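Returns Hall Working Group
Minutes of the meeting held at the Wistville depot, July 21, 2018

Present: the shift leads from Goods In and Returns, two bench staff, the Lernon site representative, the safety representative, the workshop technician, the training lead (chair and minutes).
Apologies: Transport.

1. Minutes of the last meeting
Agreed, with one correction. The tape bins are emptied by the late shift, and the earlier minutes had this the wrong way round.

2. Matters arising
The new mats for the packing benches have arrived and everyone likes them. Lernon would like the same ones. The chair will forward the order details.
The squeaky trolley is still squeaky. Workshop to look again.

3. Carton opening cell
This took up most of the meeting, and happily so! The technician reported that the two-arm cell has now worked through 237 cartons since it was switched on, all of them from the Hevinbridge returns lane. Of these, 52 had to be passed to a person to finish, mostly cartons that had been taped twice over. Bench staff felt this was a very good start for a machine that has only been taught by people from our own benches, and several of those people were in the room and looking rightly pleased.

There was a good long talk about peeling against cutting. Peeling leaves the carton fit to be used again, and it means no blades near the goods or near anyone's hands. It is slower – the bench staff can still beat it easily on a clean carton – but speed was never the point of the trial. Goods In asked whether torn tape ends are a nuisance. The technician said that paper tape tears in its own way every time, and that the grip on a short end is the part still being worked on.

The two pictures below were passed round during this item.

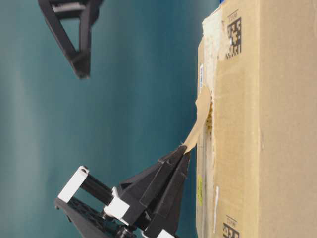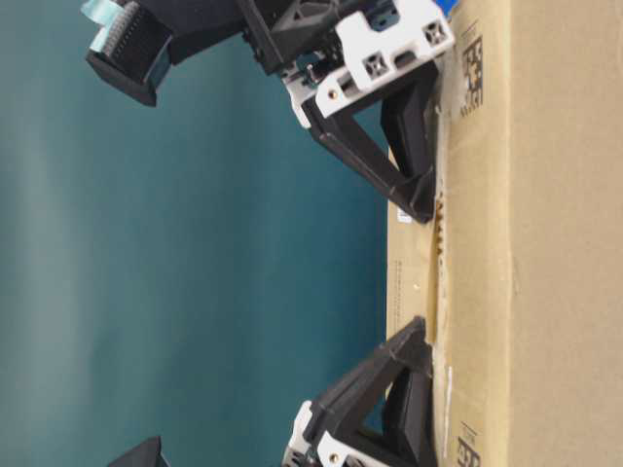
Carton opening cell. First picture: a gripper holding a torn strip at the seam. Second picture: two gripper fingers with their pads against the carton.

The safety representative asked for the floor line to be repainted wider on the aisle side, as people step over it with trolleys. Agreed without discussion.

4. What changes at the benches
The bench staff spoke to this item and the chair thanked them for being so open. The main points were:

Wrists and thumbs. Those who have handed over the Hevinbridge lane say the end of a shift feels very different. One of them has gone back to knitting in the evenings, to general applause.

Sorting. With less time spent on opening, there is more time for checking and grading what comes out, and people are enjoying it. It is closer work, though, and the lamps on the far benches are poor. Workshop to price better ones.

Company. Opening used to be done in pairs, facing each other, and the pairs miss the chat. Returns suggested turning two of the grading benches round so that people face one another again. Everyone thought this was a lovely idea and it will be done before the next meeting.

Hours and grades. Nobody's hours are changing because of the cell, and management has put this in writing. Bench staff asked that teaching the cell be counted as skilled time on the rota. The chair supports this strongly and will take it up.

5. Training
The Dimitriou course has places for four more people. It covers clearing a stopped arm, restarting the cell and showing it a new kind of carton. The two who went last time said the first morning is heavy going and the rest is great fun. Names to the chair, please – no experience needed, and late shift staff will be given cover so they can go.

Lernon asked whether their people could come along. Yes, if there is room.

6. Next steps for the trial
The cell stays on the Hevinbridge lane until it reaches 1000 cartons. The group will then decide whether to try the mixed lane, probably in November. Goods In would like to see it tried on small cartons first.

7. Any other business
The kettle in the Returns kitchen has been replaced.
Please stop leaving labels stuck to the bench edges.

Actions
Chair: order details for mats to Lernon; rota question to management; course list.
Workshop: trolley; prices for lamps; floor line.
Returns: turn the two grading benches.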